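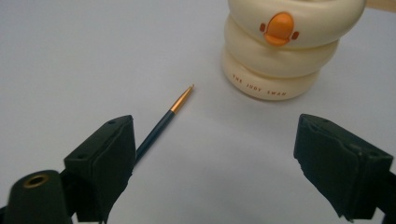

Lorraine Bright had been told by a neighbour that nobody over the age of three could want a swan made of rings, and she was still laughing about it when she put the kettle on at her house in Cillness. "Well, I'm a good deal over three," she said, "and I want all of them!"

She began with a stacking duck from a jumble sale in Tromlow, thirteen years ago, and has more than 100 bath and nursery toys now, mostly birds. The Indy Swan is a favourite. "It's the orange beak on all that cream — you can't be cross in a room with that face. And the name, written so neatly round the bottom, as if it were somebody important."

Does she let the grandchildren play with them? She does, and always has, though she likes the swans back on their shelf by teatime. "A toy that's never been handled is a sad thing, I think. Mine get dropped and I wipe them over and up they go again."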